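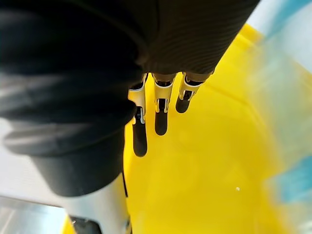
Olard 3 is out, and it's a big one for anybody who writes control code for robot hands

Category: Robotics / Software

The Zirkov team has released version 3 of Olard, its open planning and control toolkit for multi-fingered hands, and the new contact planner is a real treat. Older versions treated a grasp as one move: pick a pose, close the fingers, hope for the best. Now each finger gets its own short plan, refreshed 50 times a second, and the planner can hold one fingertip just off a surface while the others keep moving.

The replay tool may be even better. Load a log, drag the slider, and you see the wrist camera view next to what the planner believed at that moment – joint angles, predicted contacts, the lot. Finding a bad calibration used to eat a whole afternoon!

The release also closes 2,459 old test failures, most of them in simulation, and the Kovács hand driver is finally part of the main package. Users coming from version 2 will need to convert their config files, but a script does most of the work. Tactile sensor support is planned for July, and we can't wait to try it.

Contact the news desk | © Mistisport | Back to top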